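Notes for week 3, handed out 22nd July

# Working from Home: Setting Up Your Day

Welcome back, everyone, and thank you for all the lovely messages about last week's reading (I did read every one, even the very long ones!). Tonight we leave furniture and internet plans behind and talk about time - how a day at home gets its shape when there's no bus to catch and no one switching off the lights at five.

## The missing commute

Most of you wrote in your May questionnaires that you were glad to lose the drive into Grirnville, and I don't blame you one bit. But the drive did a job. It gave you a stretch between breakfast and email, and another between email and supper. Try putting something small in its place: a walk around the block, watering the tomatoes, a chapter of a library book. Sixteen minutes is what I settled on myself, after a good deal of fiddling, and yours may well be longer.

## Agreeing on hours

Our case study is Solico, a billing firm with 300 people on its books, 100 of them fully remote. Their first remote policy said only "be available," and you can guess how that went. People answered messages at breakfast, at bedtime and on the beach. The second version named shared hours, from 10 to 3, and left the rest of the day to each person and their manager. Please read both versions (they're in your packet, stapled behind the Alis worksheet) and underline any sentence you would have trouble following on a bad day.

A word on calendars while we're here. Block out your lunch! Put it in as a real appointment, with a title, or somebody will cheerfully book a call on top of it.
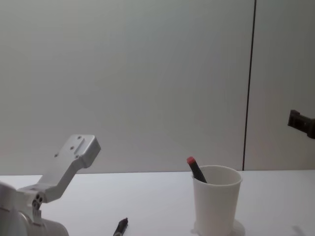

**Should I answer a message that comes in after my hours are over?**

Leave it until morning, unless your team has agreed on what counts as urgent and this is it. If you've never had that talk with your team, put it on the agenda for your next meeting.

## For next time

- Keep the Alis worksheet for three working days, writing down when you start, when you stop and when you eat.
- Read the Heo chapter on meetings, and skip the part about conference travel.
- Draft a short note to your manager proposing shared hours. You don't have to send it, though I'd be delighted if you did - bring it along either way and we'll read a few out loud.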